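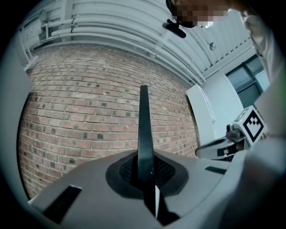 A hand-held gripper up close at the student robotics project, with a second one and its marker cube behind it.

Students in the robotics club at Cirnaston College have recorded 649 demonstrations of everyday desk chores since September, and they plan to use them to train a robot arm later in the school year.

The project is called Tudthorpe, after the street where the club first met. Its 17 members take turns wearing the gear and doing small jobs by hand with a pair of grippers. Picking things up, moving them over and setting them straight make up most of the list so far.

"We wanted tasks that people really do at a desk," said Hajar El Sherbiny, a second-year student who leads the recording group. "Straightening a picture is boring to watch, but it has an edge you have to find and a surface you don't want to scratch."

The club works in a brick-walled office on the upper floor of the Pritchard Building. Members sign up for a slot of an hour or less, and El Sherbiny said most of them are ready for a break well before it ends. 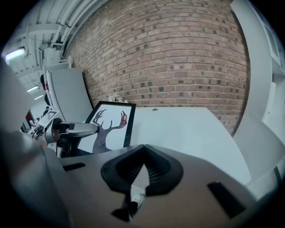
The framed deer print has become one of the harder items on the list. The frame is thin, and new members tend to press down on it when they should be sliding the gripper tips along the side. Cosimo Donati, who keeps the recording log, said 61 of the demonstrations were thrown out, most of them because a marker was hidden for too long.

Donati wrote a short program over the summer that flags those recordings the same evening. Before that, the club went through them one at a time on a laptop.

Money for the project came from the college's student activities fund and from Ceklow, a local machine shop that also lent the club a workbench. Catríona Madigan, the club's faculty adviser, said the students handled the budget themselves and spent most of it on storage drives and spare parts.

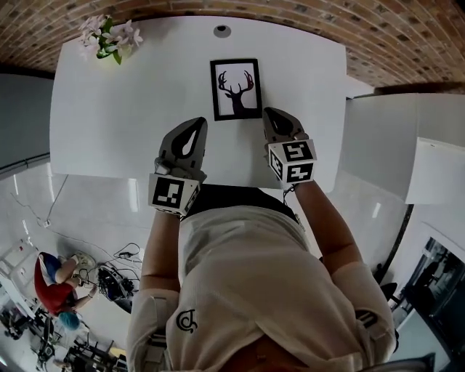
Two-handed tasks were added last month. They take longer to learn, Madigan said, and the students are still arguing over how to label them — whether lifting with one hand and steadying with the other should go down as one action or two.

Ladi Okoro, a first-year member, said he needed 11 tries before he had a two-handed recording the group would keep. "You forget that you can't feel anything at the tips," he said. "You slow down a lot after the first day."

The club will show its work at the college open house in the spring. Eirlys Hopkin, who is organizing the display, said visitors will be able to try the grippers at a table near the main entrance. New members can join at any time and do not need programming experience. Sign-up sheets are outside the club room in the Pritchard Building.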